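Osamstead Tackle Swap Returns, Plus a Word on Winter Reel Care

The winter tackle swap will be held again in the lower hall at Osamstead, and tables are already going. We had 31 sellers last time and space for a few more this year. If you want a table, call the shop or put your name on the sheet by the register. Tables are free. Bring your own change.

Anything to do with fishing can be sold or traded: rods, reels, waders, fly boxes, nets, old lures, books. Please tag each item with a price and your initials. No live bait, and no gas-powered motors inside the hall.

Natnael Yilma will run the reel bench from opening until lunch. He will take apart, clean and grease one reel per person at no charge, spinning or baitcasting. Large saltwater reels take longer, so leave those at the shop during the week. He has asked us to pass along a few notes for people who do the work at home.

Back the drag all the way off before you store a reel. Felt and carbon washers both flatten under pressure, and a drag left tight until April will usually start with a jerk. Write yourself a note to set it again in spring.

Go easy on the oil. One drop on each bearing and one on the handle knob is plenty. Grease belongs on the gears, and a thin coat will do. Most of the slow reels that come across the bench have too much of it in them, often on top of old grease that should have come out first.

Rinse salt off with a light spray of fresh water. A hard jet pushes grit past the seals and into the body. Let the reel air dry with the handle side up, then wipe the foot and the bail arm.

Line is a judgment call. Braid can stay on for several seasons if you reverse it. Mono that has been on the spool all year should come off, and the shop has a bin by the back door for it. Please don't put it in the regular trash.

If you take a reel apart yourself, lay the parts out on a cloth in the order they come off — small springs roll a long way on a bare table.

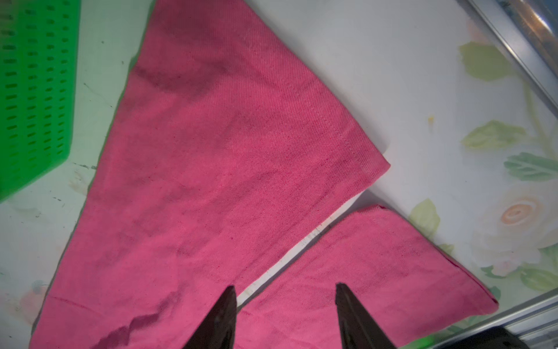
Pink cloth, folded, on a white tabletop.

Stocking news: the state truck came to Hartley pond in early December and put in 3086 rainbows. Coltell gets its share after ice-out. The dock at Tostholm is closed until the decking is replaced, but the bank on the east side is open and parking is the same as before.

The next newsletter goes out after the swap. Send catch reports and items for sale to the shop before then.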